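Ticket: Right arm stops for a moment before it closes on the box
Site: Climthorpe workshop, two-arm demonstration cell
Opened by: Octavio Ibarra
Assigned to: Nandini Varma
Priority: High (open day in October)
Status: Closed, with one point to follow

Octavio Ibarra, first message

Good morning. I write about the two-arm cell which we will show to the visitors at the open day. The demonstration is the usual one: both arms go to the wooden box, one from each side, they take it together, lift it and put it down at the front. Since yesterday afternoon the right arm makes a stop before it closes its gripper. The left one arrives and closes, the right one waits, and then the lift starts with the box a little turned. Two times the program finished with the message "pair timeout, right" and both arms went back to the home position.

I made 26 runs this morning. In 11 of them the stop was there. I could not find a rule for it. It is not always after a long pause, and it is not always the first run.

What I tried already:
Restart of the controller. No change.
Restart of the computer and the controller together, computer first. No change.
Speed down to 80 per cent. The stop is still there, maybe a bit less often, but I would not swear on it.
New home position for both arms. No change.

We have a rehearsal with Graciela Garrido at four o'clock, so please tell me if I must cancel it.

Nandini Varma, reply

Thank you, Octavio, this is a clear report. Please do not cancel yet. Can you send me the log of one good run and one bad run? Also please tell me which version of the Koneo pairing software is on the computer, and if somebody has changed the position of the right camera. The right arm waits for a confirmation from its camera before it closes, and the left one does the same with its own. If the picture comes late, you will see exactly such a stop.

Octavio Ibarra, reply

Logs are attached. The version is the same as in the Grisau cell, I compared them. About the camera I have asked, and Trinidad Ocampo says she cleaned the lens and did not move anything else. I have looked at the cable of it too. The plug sits well as far as I can feel with the finger.

I let the arms go to the box and held the program there, just before closing. At that point both grippers were in the correct height and facing each other over the width of the box, so I think that the path itself is good. 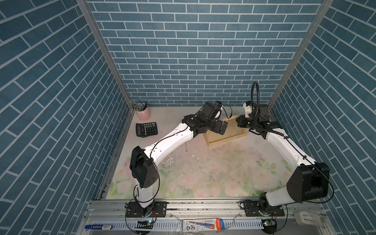 The position values say the same. I compared the right arm in a good run and in a bad run and the numbers are equal until the stop. So for me it is a question of waiting and not of moving. Please correct me if I read it wrongly.

One more thing which may be important. When I switch off the recording for the visitors' screen, the stop does not come. I made 10 runs without recording and all of them were good. I am a little ashamed that I did not try this first.

Nandini Varma, reply

No need to be ashamed, this is the most useful line in the ticket. I have read the logs. In the bad run the confirmation from the right camera arrives late, and in the same moment the recording is writing a file. Both cameras send to the same computer, and the visitors' screen takes a third copy of the right picture. My guess is that the recorder has a higher priority than the pairing software.

Please do the following, in this order:
Close the pairing software.
In the recorder settings, change the priority from High to Normal.
Set the visitors' screen to show the left camera only.
Start the pairing software again and wait for the message "both ready".
Make your runs at full speed, with the recording on.

Octavio Ibarra, reply

Done. I repeated the 26 runs with recording on and full speed. No stop and no timeout. The box stays straight in the lift. The rehearsal at four can take place.

Graciela Garrido, comment

I was at the rehearsal and it went well from my side. One wish: the talk of Uriel Bravo is longer than the program, so the arms are at home again while he is still explaining the grip. Could there be a pause before the lift? The visitors from Sjöberg asked especially to see how the two arms wait for each other.

Nandini Varma, reply

Yes, this is possible. There is a field "hold before lift" in the demonstration profile. Octavio, please put the value which Uriel needs, and save it under a new name - the normal profile should stay as it is. After the open day, load the normal one again.

Octavio Ibarra, last message

The new profile is saved as "open day". Uriel has tried it with his text and he is satisfied. I have written the recorder setting on the sheet beside the computer.

Still open: the recorder goes back to High when it is updated. Nandini will ask Koneo if the setting can be locked. The ticket can be closed, I will open a new one for this point.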